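Community Housing Project: Student Report
Converting the Skurkon building on Grewal Street, Relley

1. What we set out to do

Our group looked at how an empty office building could be turned into supported flats for people leaving temporary accommodation. The building has three floors and was last used by an accountancy firm. The Drurer Trust wants to turn it into 17 small flats with a shared kitchen and laundry on the ground floor. We were asked to find out what future tenants and neighbours thought of the plan, and to say what we would change.

We began in July with the planning papers, which are kept at the library in Relley. The first application was for 30 rooms with shared bathrooms. It was withdrawn after the council said the rooms were too small. The second application is the one we worked from.

2. How we collected views

We put a short questionnaire through doors on Grewal Street and the two streets behind it. We also held a drop-in session on Saturday, January 7, 2023 at the Methodist hall, and spoke to people staying at the night shelter. Shelter guests could answer in writing or talk to one of us, and most preferred to talk. We got 90 replies in all, a few of them with only the first page filled in.

The questions covered noise, parking, safety, the length of tenancies and the use of the ground floor. We left a blank page at the end for anything else.

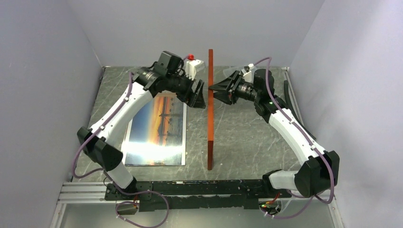
Meenakshi Malhotra wrote on the blank page that two years was too short for a tenancy. By the time a person has a doctor, a bus pass and a bit of work, she said, they are packing again, and she asked us to put that to the Trust in her own words.

We did put it to them. The Trust told us the two-year limit comes from the grant that pays for the support staff, and that the flats themselves could be let for longer if a tenant no longer needed support. This is not written in any of the leaflets. Most of the shelter guests we spoke to had understood that everybody would have to leave after two years.

3. What neighbours said

Parking came up more often than anything else. The building has a yard at the back with room for a few cars, but the plan uses part of it for bins and a bike store. Some neighbours thought the tenants would not own cars and that visitors and staff would be the problem. Others were worried about people gathering by the front door in the evening. Several said they would feel better about it if there was a phone number that somebody answered at night.

There was also support. One household had written to the council in favour of both applications. Maëlle Melnyk suggested that the ground floor room facing the street should be open to the public one day a week - for a lunch or a repair table - so that people on the street would know the tenants by name.
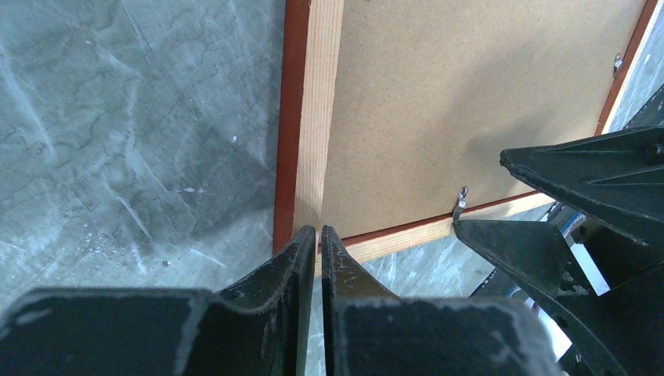 Fig. 2. Rear side of a wooden picture frame, lying face down.

4. What we would change

The leaflets should explain the tenancy rules properly, including what happens after two years. The night phone number should be agreed before the first tenant moves in. We would move the bike store indoors, under the back stairs, and keep the yard space for staff and deliveries.

We could not agree on the public room. Half of the group thought it was a good idea, and the other half thought tenants should decide once they are living there. We have left both views in the report.

5. Limits of the work

We had no replies from the flats above the shops, where the main door is locked and we could not reach the letter boxes. The costs in the planning papers were out of date and we did not try to correct them. A copy of the questionnaire is at the back of the printed report.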